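The lunch she takes to work

There is a smell of onions on the stairs up to the Taststead kitchen, and by the time I get to the top I have quite forgotten that I had breakfast. The woman I have come to meet is already chopping. She has taught the packed lunch class here for three years, in a long room over a shop on Sepúlveda Street, and before that she spent 19 years in the accounts office at a haulage firm, eating, as she puts it, "the saddest sandwiches in the county".

She asked me not to use her name, partly out of shyness and partly because her old colleagues would never let her hear the end of it. So she is simply the teacher here, which is what her students call her anyway.

"I wasn't a cook," she says, waving me to a stool. "I was a person who bought a meal deal every day and then complained about it. One February I sat down with my bank statements, because I'm an accounts person and that's my idea of a quiet evening in, and I saw what I'd been spending. I went and had a lie down."

She began with soup, in an old flask that leaked into her handbag, and moved on to rice, lentils and cold roast vegetables with whatever dressing she could shake up in a jam jar. Then people at work started leaning over her desk to see what she had brought. One of them asked for the lentil recipe, and she wrote it on the back of an invoice.

"I found it years later in his drawer," she says. "Covered in oil. I was ever so proud."

Cook once, eat twice

The idea behind her class is a plain one, and she is a little embarrassed that people pay to hear it. You make supper slightly bigger than it needs to be, and you put tomorrow's share away before you sit down to eat.

"Before! That's the bit people skip," she says. "If the dish comes to the table, it's gone. My husband doesn't even know he's doing it, he just picks. So I fill my box first and it goes on the side with the lid on, and then we all sit down and everybody's friends."

She is fussier about some things than I expected. Dressing travels separately. Tomatoes go in whole, or they weep over everything. Rice must be cooled quickly, put in the fridge and eaten the next day, and on this she becomes really quite stern with me, having heard how I treat mine. As for pasta, she cooks 400 grams for her family of four and says there is always a lunch in it, provided nobody is told.

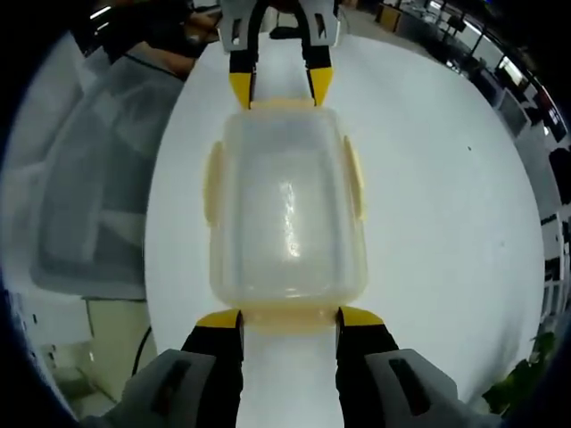
On boxes, and other people's kitchens

I ask whether it matters what you carry it all in, and she puts down the knife to think about it properly.

"Less than the shops would like," she says. "You want a lid that shuts and a shape that sits flat in your bag. I like to be able to see what's inside as well, or it goes to the back of the fridge and you find it at Easter. But please don't go out and buy a set of anything. Everyone I know has a cupboard that falls on them when they open it."

The class has since grown a second branch, of sorts. Twice a month she takes the bus over to Civbridge and cooks with a group of new parents in a church hall, where the oven has 2 settings, off and furious. They make things that can be eaten with one hand. She had thought she would be teaching them thrift, and found that what they mostly wanted was to eat something warm while sitting down, so the sessions have become rather longer and a good deal noisier.

There has been talk of a book. Lernari, the small press that prints the Taststead course notes, has asked her for one, and she has written the chapter on beans and nothing else.

"I keep putting in too much," she says. "I start on chickpeas and I'm off about my mother's kitchen, and the pressure cooker that frightened the dog. They've been very kind about it - they say leave it all in and we'll see."

By now the onions have gone soft and golden, and she tips in a tin of tomatoes and a spoonful of something from an unlabelled jar, which she won't discuss. I ask what she is having for lunch today.

"Yesterday's," she says, and goes to the fridge to fetch it. She finds me a fork as well.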